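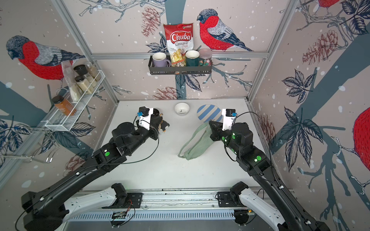

Heltumdale, 2020-08-14

Progress report to Corier: commercial cleaning contract, Piras building

Work under the contract continued on the evening schedule. The night crew stripped and refinished 1179 square feet of vinyl flooring in the main corridor and both stairwell landings. Five coats of finish were applied, with full drying time between coats. Burnishing is set for the next period.

Restroom service remains at two visits per day. Soap dispensers on the second floor were replaced with the Veditus wall model, and 11 units are now in service. One unit leaks at the valve and has been reported to the supplier.

Supply spending came in $300 under budget, mainly on trash liners. We request that the balance be moved to window cleaning, which has not been done on the north side since January.

Open items: key access to the loading dock closet; approval of the revised floor mat order.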